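# Flutach hall: repair or replace?

**kettle_road** wrote:

Council's summary of the community hall options went up in February. Short version: fix the existing hall on Clernonero Street, or knock it down and build a new one on the old depot block. Submissions close at 5 pm on the last day of the month. I've read all 136 pages and still can't tell what the running costs would be for either.

**mallee_gary** wrote:

Replace it. The floor has been patched so often you can feel the joins through your shoes, the toilets aren't accessible, and the kitchen failed its last inspection. Throwing money at the old place is a waste.

**Perpetua** wrote:

The kitchen failed on the rangehood and the grease trap. Both are in the repair quote already. Page 41, Gary.

The depot block has 18 parking spaces in the concept plan. The current hall shares the oval car park and you can always get a spot, even on show weekend. Where does everyone go when there's a funeral and netball training on at once?

**mallee_gary** wrote:

> Page 41, Gary.

Fair enough, I missed that. Parking can be changed, it's only a concept. The toilets can't be fixed without taking out the supper room wall, and the engineer says that wall is holding up the roof.

**dn_wirth** wrote:

Does anyone know who did the concept plan? The cover says Gallardo but the drawings inside say Mistix.

**kettle_road** wrote:

Gallardo wrote the report, Mistix did the drawings. It was in the agenda papers.

**Perpetua** wrote:

I went to the drop-in session. Yamila Zúñiga from the shire took questions for an hour and was straight with people. She said the grant only covers new buildings, so repair would come entirely from rates. That should have been on page one.

She also said the mailout went to 2,020 households and 3 had come back with the form filled in. Whatever you think of the depot block, send the form in.

**dn_wirth** wrote:

Three is pretty poor. We never got ours, and neither did next door. Is there a copy at the library?

**Perpetua** wrote:

Yes, at the front desk, and you can hand it back there too.

**mallee_gary** wrote:

Sent mine this morning. Ticked replace, but wrote in the comments that 18 spaces isn't enough. So you got something out of me.

**kettle_road** wrote:

I'm leaning towards repair, but the grant rule changes things. I've emailed the shire to ask for running costs on both options – I'll post the reply when I get one.
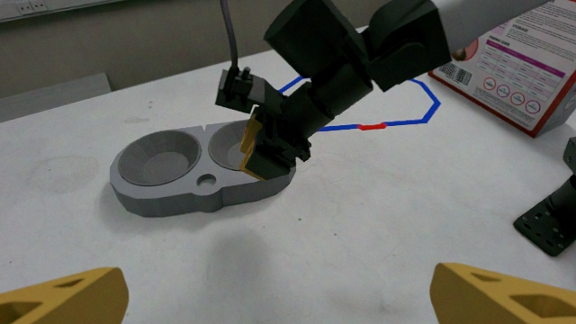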